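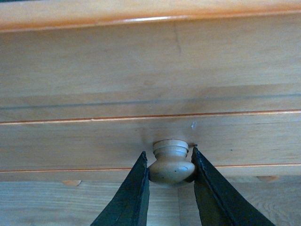

Pre-purchase inspection checklist: gripper arm and practice furniture
Clidmont workshop, October round
Filled in by Aroha Pryor

Before we send anything to Sales at Rarstead for a firm quote, I've gone through the usual list and written my comments under each line. I do go on a bit, I know, but last time we kept the comments short and then had to ring one another up to find out what they meant, so please bear with me!

1. Gripper fingers meet the handle squarely
OK. The two fingers come in from either side of the little round knob, one left and one right, and the tips sit nicely against the rounded part. I'd be happy to buy on this alone, but do read item 4 first.

2. Finger pads fit for purpose
OK, with a note. The inner edges have a ridged sort of lining and I like the look of it. Please budget for 3 spare sets all the same. Flatitz sell theirs in pairs and the postage costs nearly as much as the pads, so it makes sense to order the lot in one go.

3. Furniture sound enough to keep using
Needs a look. There is a thin dark crack running down a short way from under the top rail, on the wide panel above the drawer. It may well have been there for years, but I'd like it marked with a pencil line at the bottom end so we can tell whether it grows. There's a tiny white fleck on the drawer front too, near the knob, which could be a chip or could be a crumb of something. Give it a wipe and write down which.

4. Knob firmly fixed
To be checked by hand. I noticed a small dark mark at the upper right, where the knob meets the drawer, and I can't tell if it's a screw head or a bit of a gap. With the arm powered down, give the knob a gentle wiggle. If it moves at all, stop there and tell me, and we'll put a new knob on the shopping list (they're pennies compared with everything else on it).

5. Stop button within reach of whoever is standing by
OK. Tried at 9 in the morning and again after lunch. The cable could do with being longer, so I've added an extension to the order.

6. Pulling force limit set and written on the card
Not done. The card is still blank. Rarstead want to know our figure before they'll confirm the model, so this is holding up the quote more than anything else here.

7. Room in the budget
Nearly. We have 42 hours of hire left on the present arm, and I'd much sooner use them up on drawers than pay for a second hire period. If the purchase slips, we can stretch to 2 sessions a week and still get by.

8. Delivery and storage
OK. The doorway has been measured and the crate will go through on its side. Flatitz will take the packing away if we ask when we order, so do please ask!

Still open: items 3, 4 and 6. Initial each one when it's done and leave the sheet in my tray.

A.P.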